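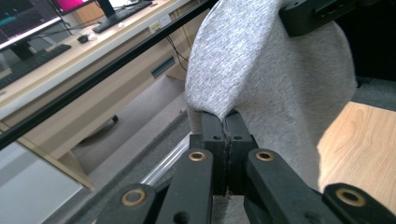

Hats

By April they had moved Nawal Radwan off shirts and onto hats, and she took it as a demotion, though the pay was the same.

"It's a harder task," Volkan Yüksel told her. "They wouldn't give it to just anybody."

"They gave it to me at the end of a shift with a sticky note."

He laughed and went back to his desk. Volkan had been with Gevham for two years and still laughed at things in the hallway. He had a way of saying the model that made it sound like a nephew, somebody slow at school who would come good in the end. The model was struggling with corners. The model had loved Khanyisile's shirts.

Nawal put her hands in the grippers and did a hat. Gray one, then the pink one in front of it, pinch, lift, turn, let go. Then she took it all apart and said "reset" out loud so the recording would split in the right place. The target was 71 a shift. She had asked once where 71 came from and had been told it came from Pendcombe, where the customer was. She had never met anyone from Pendcombe.

At her old job, in the alterations room at Addo, she had taught a girl to set a sleeve in one afternoon. The girl got it wrong, Nawal said no, like this, and the girl got it less wrong. It took 30 minutes and a cup of tea. Now she had given the thing 900 examples of picking up a piece of jersey, and according to Volkan's chart it could pick up a piece of jersey a little more often than it dropped it.

"What does it do with the bad ones?" she asked Khanyisile Khumalo at lunch.

"What bad ones?"

"When I miss. When I pinch it and it slides out and I have to go back in."

Khanyisile peeled the lid off her yogurt. "Songül says keep them. Recovery data."

"Songül said throw them out. In the training."

"That was before." Khanyisile shrugged. "Then Ataberk said throw them out again, but only if you swear."

So in the afternoon Nawal tried something. She did the hats the way she would do them if her mother were coming over, tugging the cloth straight with the tips, taking her time, going back for a crease that wouldn't matter to a living soul. Then she did the same number as fast and ugly as she could. She wrote down which were which on the back of the sticky note and put it in her pocket.
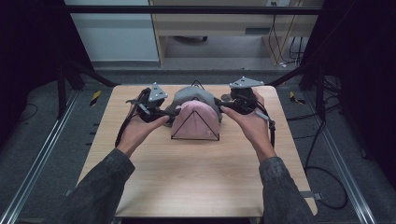
Pink over gray, on the board.

Two weeks later Ataberk Ersoy called everyone over to look at a screen. There was a new score, and it was a good one. He thanked the whole floor. He said the hats in particular had been very clean, very consistent, and he nodded at Nawal.

"Which hats?" she said.

"Sorry?"

"Which ones were clean? The first half of that shift or the second?"

Ataberk looked at Songül Gündoğdu, and Songül looked at the screen, where there was a line going up and nothing else.

"It doesn't really break down like that," Songül said. "It's all of them together."

"But you watched them."

"We sample," said Songül. "I mean, Plikanora checks them. The software. It flags anything odd."

"Did it flag anything?"

"No," Ataberk said, pleased. "Not one."

Nawal nodded. She still had the note, soft now from going through the wash in her work pants, and she could feel it there with her thumb. Volkan was already telling somebody that the model had turned a corner.

She went back to the board and got her hands around the grips. On Volkan's chart there was a new row under hats, and the row said socks.

"Reset," she said, and waited for the beep.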